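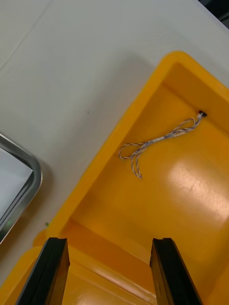 Checked by: Rocío Betancur, bench safety lead, Kandasholm

Home | Checklists | Electrical benches | Archive | Contact

Bench and small parts inspection, 2025-09-02

1. Work surface clear of debris. PARTIAL. Two small dark specks on the table next to the yellow tray. Wipe down before boards are put out.

2. Seams in tabletop level, no raised edges. OK.

3. Trays sound, no cracks at rim or corners. OK. The yellow one has fine scratches on the floor - cosmetic, keep in use.

4. Cables stored without sharp bends or pulled strands. OK, with comment. The twisted lead is in a loose loop with its black connector on. Leads go in a tray by themselves, never under boards. Check crimps by hand at next use.

5. Lead labels match register. NOT DONE. Register was with Brock Desjardins. Carry over. 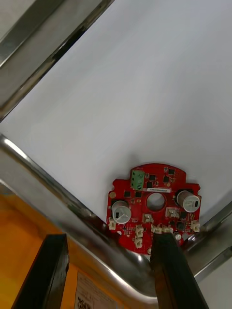
6. Boards handled by the edges. Applies to the round red boards in particular, which carry two upright electrolytic capacitors either side of the center hole. Do not lift by the capacitors.

7. Capacitors discharged before handling. Wait 30 seconds after power off, then measure across the terminals. Readings go in the log under job 438.

8. Terminal block screws accessible. OK. Both heads on the green block face up. Torque not checked on this round.

9. Steel rails around the white surface free of burrs. Run a gloved finger along the edges and the rounded corner. Edith Inga asked for this after the July round - add to the standing list.

10. Bare boards kept off steel when powered. Remind second shift.

Open items: 1, 5. Owner for both: Shagufta Lodhi. Recheck within 10 working days.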